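Section 3. Setting up the bed and clearing the mattress top

Applies to the Laltevow bed base and the Laltevow quilted mattress, all widths. Read Section 2 (Unpacking and carrying) first. The base must be standing in its final position with the legs tightened before you begin this section.

3.1 What you need

A tape measure
Round-ended scissors
A soft, dry cloth
A vacuum cleaner with an upholstery nozzle
One open basket or box for small things
A second person for lifting the mattress

Do not use a utility knife on any part of the wrapping. The upholstery on the base is directly under the film, and cuts in the cover are not repaired under the Fistcombe guarantee.

3.2 Placing the mattress on the base

1. Check that the base is level. If it rocks, turn the adjustable foot at the low corner until it touches the floor.

2. Wipe the top of the base with the dry cloth. Grit left there will wear the underside of the mattress.

3. Stand the mattress on its long side next to the base. Hold it by the side border, not by the quilting.

4. Lower it onto the base. Two people should do this together, one at each end.

5. Push the mattress until the border lines up with the edge of the base on all four sides. An overhang of up to 3 mm is normal and will settle.

Note: The film on the sides of the base may stay on while you work in the room. It keeps dust and scuffs off the cover while furniture is still being moved. Take it off before the bed goes into regular use (see 3.5).

Caution: Do not slide the base across a wood floor once the mattress is on it. Lift it, or put felt pads under the feet first. On herringbone and other patterned floors a scratch crosses several boards and is hard to sand out.

3.3 Airing the mattress

1. Leave the mattress uncovered for at least 10 hours. Overnight with a window slightly open is fine.

2. Keep heaters and hair dryers away from the quilting. The filling rises by itself.

3. If you notice a smell from the packaging, air the mattress for a second night. Do not spray anything on it.

4. Turn the mattress end to end after the first month of use.

The quilting may look uneven when the mattress is first laid down. The wavy pattern evens out as the filling takes up air. If one area is still flat after three days, press it lightly with the palm of your hand and work toward the edge.

3.4 Clearing the top

A bare mattress in a half-finished room gets used as a table. Cloths, packaging scraps and hardware all end up on it, and small hard items left under a sheet can damage the quilting. Clear it fully before you put on the protector.

1. Put the basket on the floor at the foot of the bed, close to the corner. You should be able to reach both the mattress and the basket without taking a step.

2. Pick up hard items first. These are the ones that do damage if someone sits down.

3. Pick up the soft items next. Lift crumpled cloths by the middle and check underneath before you drop them in the basket.

4. Leave folded items until last and move them flat, so they can go straight onto a shelf.

5. Run your hand over the whole surface, including the low parts of the quilting, where screws and staples collect. 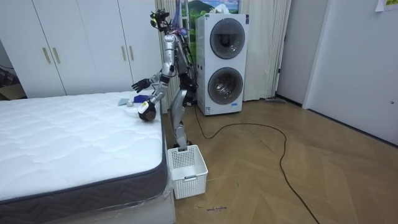
Sedgwick would change the order of those steps and take the cloths off before anything else, on the grounds that small hardware hides under them and you only have to look once. Either order works on a mattress with a few things on it. If the top is crowded, use the Sedgwick order, but keep one hand on the mattress as you lift each cloth so that nothing rolls off the edge.

6. When the top is clear, vacuum it on low suction. Use straight strokes along the length of the mattress. Do not scrub across the stitching.

7. Sort the basket before you leave the room. Hardware goes back in the bag it came in. Cloths used with wood oil or polish must not be left in a heap – spread them outdoors to dry, away from anything that can burn, and follow the directions on the can.

Note: An open grid basket is good for cloths and clothing but not for screws, which can fall through the holes. Put a cup or a small tray in the bottom if you are collecting both.

Caution: Place the basket where you will not step back into it when you are making the bed.

3.5 Removing the film from the base

1. Start at the foot end. Find the seam in the film and lift it away from the cover with your fingers.

2. Cut along the seam with the round-ended scissors, blades pointing away from the cover.

3. Pull the film down and out toward you. If it is caught under a leg, have the second person lift that corner slightly. Do not pull hard – the staples under the base may snag the cover.

4. Check under the bed for loose strips of film.

5. Fold the film and dispose of it right away.

Warning: Plastic film is a suffocation hazard. Keep it away from babies, children and pets.

3.6 Fitting the protector and sheets

1. Fit the protector (part 1808, sold separately) with the label at the foot end.

2. Pull the elastic down past the side border on all four corners. If the border still shows at one corner, start again from the opposite one.

3. Fit the bottom sheet in the same way. Use one with pockets deep enough for the mattress and the protector together.

The gray border is a woven fabric and can be cleaned with a damp cloth and mild soap. Follow the direction of the weave. Do not use bleach, and do not soak it.

3.7 Clearance around the bed

Leave at least 400 mm between the long side of the bed and any wall or furniture, so that you can tuck sheets without lifting the mattress. If there is a wardrobe on that side, leave room for its doors to open fully with a person standing in front of them. The Jandum wardrobe needs nearly twice that distance. Its door measurements are on the inside of the left door.

If the room is too narrow for this, move the bed against the wall on one long side and make it from the other. In that case fit the sheet on the wall side first, with the bed pulled out, and then lift the bed back into place.

3.8 Before you go on

Mattress aired and vacuumed
Nothing left on or under the mattress
Film removed and thrown away
Adjustable foot touching the floor
Basket emptied

Section 4 covers the headboard. If you are not fitting one, go to Section 5, Care and turning.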